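Okisness extends hand-held gripper recording to household utensil tasks at Wonent site

Automation supplier to use operator-guided recordings for utensil handling; site roles to change from December

18/04/2025 - Okisness, a supplier of handling automation for commercial and shared kitchens, has extended its task recording program at the Wonent catering and home-support centre. The extension covers the sorting, retrieval and return of small utensils, work the centre currently does by hand at the end of each service.

Under the program, Wonent kitchen staff carry out ordinary tasks using hand-held grippers in place of their fingers. A camera on the tool records each movement from the position a robot's wrist camera would later occupy. The recordings are checked, labelled and used to train the control software for the Verkar arm, which Okisness plans to install at the centre's return bench.

Utensil handling was selected after a review of the first recording period. Plates and trays are uniform and are already handled reliably by fixed equipment. Spoons, chopsticks and brushes vary in length, stiffness and surface finish, and are usually stored upright in one vessel where they overlap. Transparent vessels add a further difficulty, as depth sensing through ribbed or curved glass is inconsistent.

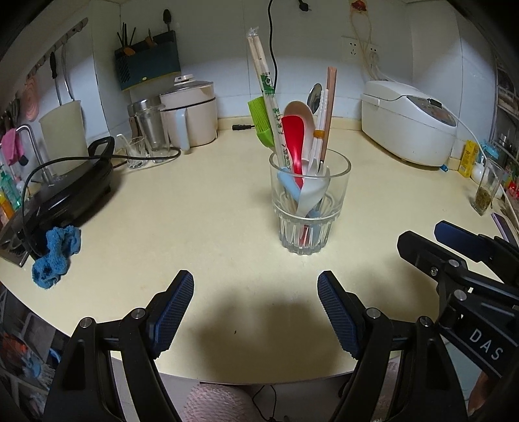 Salgado
Technical Communications Lead, Okisness

Recording takes place in home kitchens as well as at the centre. Counters in working homes carry appliances, cords and cloths, and the software must learn to reach a target without disturbing them. A glass holding wooden, metal, plastic and silicone items on a counter shared with a rice cooker and a griddle is treated as a standard task setting, and is left as the household keeps it.

The current data set holds 2000 accepted recordings. A recording is accepted when the target item stays in view during the approach and both jaws can be seen at the point of contact. Rejected recordings are kept separately and used to test fault detection.

Eleven Wonent employees have been trained on the tool. Each session is limited to 90 minutes, with grip force and wrist angle reviewed after the first week. Operators reported forearm fatigue with the original spring setting, and a lighter spring has been fitted to all units. Recording hours are rostered and paid at the employee's usual rate, and do not replace meal breaks.

From December, six return bench positions will be reclassified as cell operator positions. Duties will include loading, clearing jams, inspecting finger pads and correcting mis-sorted items. Manual sorting will continue for knives and glassware, which are outside the approved scope of the Verkar arm. No reduction in rostered hours is planned for the trial period.

Staff may decline to take part in recording without any effect on their roster. Footage is restricted to the work area, and any recording in which a face appears is deleted before labelling.

Enquiries about the trial should be directed to the Okisness communications office. Centre employees should raise roster matters with their shift supervisor.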